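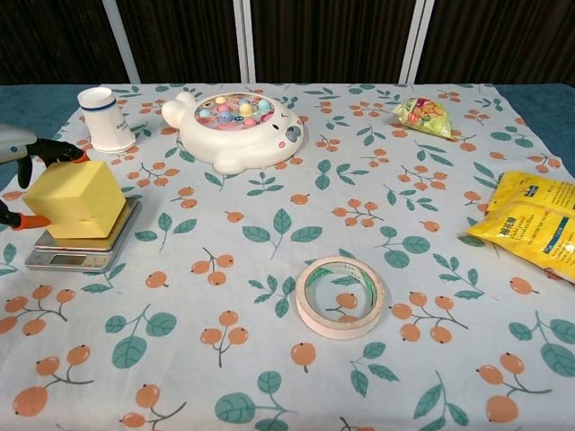 A yellow sponge cube over a small digital kitchen scale.

Elective hours should count toward the degree

Second-year medical students at Castton may spend up to 36 hours per term in self-arranged clinical electives. None of those hours appear on the transcript. The Ayala campus has recorded them for 6 years, using a one-page form signed by the supervising physician.

The usual objection is workload. Castton would process roughly 3,000 forms a year, and the registrar's office already handles more than that for parking. A second objection – that students will chase hours – can be met with a cap. I would set it at 70 hours across the first two years and review it each April.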